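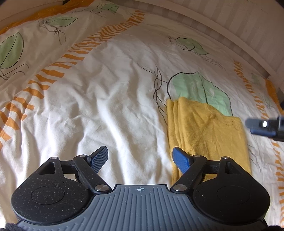
Mabuza soutient au contraire que le pliage du linge est le plus mauvais critère possible pour juger si une machine sait tenir une maison, et je voudrais qu'on en discute ici plutôt qu'en messages privés. Son argument : une serviette n'a pas de géométrie stable, donc on mesure la perception et pas la manipulation. Le mien : une maison est pleine d'objets sans géométrie stable. Une machine qui échoue sur le textile échoue sur la moitié des corvées.

torisard
17 septembre 2022

witold_m
D'accord sur le fond, pas sur la proportion. Les corvées pénibles chez moi sont la vaisselle et le sol. Le sol est réglé depuis longtemps, la vaisselle aux deux tiers (le lave-vaisselle ne se charge pas seul). Le linge vient après.

Pour les chiffres : à l'atelier, on a fait tourner un poste de pliage sur 100 serviettes identiques, posées à plat sur une table grise. 13 échecs, presque tous à la saisie du bord : deux épaisseurs prises au lieu d'une.

plosorov
Table grise, serviettes identiques. Refaites l'essai sur un lit, avec une housse à motifs et des plis dessous. La pince attrape la housse avec la serviette et tout vient ensemble.

witold_m
C'est prévu. Je n'ai pas prétendu le contraire.

N. Mokgethi
Question de temps de cycle. 135 secondes par serviette sur notre banc, contrôle compris. Une personne fait mieux sans y penser. En blanchisserie industrielle, la comparaison est défavorable au bras polyvalent, et les plieuses dédiées existent déjà. À domicile, le temps de cycle compte peu si la machine travaille pendant qu'on est sorti. Ce qui compte est le taux d'intervention. À une intervention par panier, je plie moi-même.

torisard
Quel type de doigts sur votre banc ?

N. Mokgethi
Mâchoires parallèles, doigts souples striés. On a essayé des doigts lisses en mai, ça glissait sur l'éponge comme sur le coton fin. Les doigts striés tiennent mieux mais tirent des fils sur les mailles lâches. Pas de solution unique à ce jour.

plosorov
Donc il faut changer de doigts selon le tissu, donc identifier le tissu avant la saisie. On revient à l'argument de Mabuza.

T. Mabuza
Merci. Je précise, on m'a résumée un peu vite. Je ne dis pas que le linge est sans intérêt. Je dis qu'un score de pliage ne permet pas de prédire le comportement sur une autre tâche. Visser un bouchon, vider un bac de pièces, essuyer un plan de travail : efforts de contact différents, tolérances différentes. Un seul chiffre pour tout ça ne veut rien dire.

torisard
Alors quel protocole ?

T. Mabuza
Cinq tâches, 50 essais chacune, logement réel non rangé au préalable, interventions humaines comptées et publiées. Échec si l'objet finit par terre.

witold_m
Et si la serviette est pliée de travers ?

T. Mabuza
Tolérance à fixer. Je propose trois centimètres de décalage entre les bords.

plosorov
Trois, c'est large. Deux.

witold_m
Trois pour l'éponge, deux pour le reste. Je mets le tableau en forme et je le poste à la suite.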